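**Community safety wardens wanted for the Broltum evening scheme (paid, part-time)**

Broltum has been running its evening warden scheme since the spring before last, and if you have walked home from the late bus along the mill road in that time, the chances are that somebody in a green jacket has said good evening to you. We are now looking for 2 more wardens to join us before the dark evenings set in, and we would dearly love to hear from people who live in the district, or who used to and still know which of the alleys behind the market comes out where.

First, a word on what the work is, as we get a good many letters from people who expect something rather more dramatic. Wardens have no powers of arrest and we don't want anyone who would like to have them. You walk a set route with a partner, you talk to shopkeepers as they lock up, you report broken street lamps and forced gates, and you stay with anyone who is frightened or has been hurt until the police or an ambulance gets there. Last year the scheme logged 979 reports, and of those 542 were to do with lighting (the footbridge alone must have taken up half a notebook!). The council has mended a fair few of them, and we go on pestering about the rest.

### Hours and pay

Shifts run from six in the evening until half past ten, three evenings a week, with the rota drawn up a month ahead so that you can plan your life round it. Pay is at the district's grade for outdoor staff, with a little extra for Sundays. Boots, jacket, torch and radio are provided, and you keep the boots.

### Training

New wardens have 40 hours of paid training before going out, most of it at the Citero building on Lostska, up on the second floor (there is a lift, though it takes its time). It covers first aid, talking calmly to people who aren't calm, how to write a report that a court could use, and a long evening on what the law does and doesn't allow you to do. After that you walk with Soledad Cifuentes for your first few weeks, and she will show you the routes far better than any map can.

### Who we would like to hear from

You need to be over eighteen, able to walk for a few hours in poor weather, and comfortable speaking to strangers of every sort. A second language is a great help in this district. You don't need a security licence or any background in policing. We do carry out a criminal record check, but an old conviction needn't rule you out, so please tell us about it and let us talk it over with you.

### How to apply

Write us a page or so, by hand if you like, saying who you are and what you would change about your own street after dark. Leave it at the front desk, marked for Ingvar Kárason, by the end of June. If you would sooner come and ask questions first, the kettle is on every Wednesday from five o'clock, and you are very welcome to bring a friend.
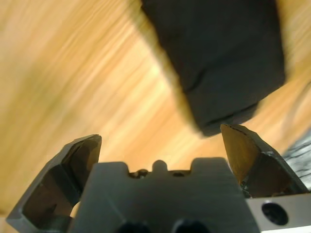 Hafþórsson: Could you say whether the three evenings are fixed? I work late every other Thursday and would put in for this tomorrow if I could swap those for a weekend shift.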